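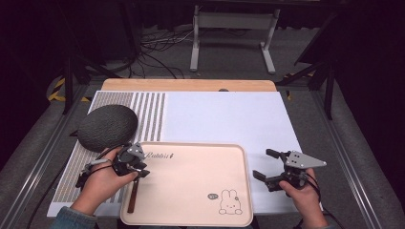 ¿Merece la pena el seguro de menaje de Tilow?

Me piden 38 euros al mes y cubre hasta 2.000. ¿Alguien ha cobrado algo?

Meenakshi Tomar
Lo dudo mucho. Lee la franquicia antes de firmar.

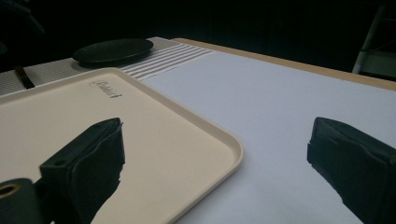 Los seguros de este tipo viven de la letra pequeña. A mí me descontaron 50 euros por «desgaste». Una bandeja color crema de bordes redondeados, por ejemplo, ¿quién la va a tasar? Pide la tabla de valoración por escrito.

fikwood2
Yo lo tengo y bien, aunque nunca lo he usado.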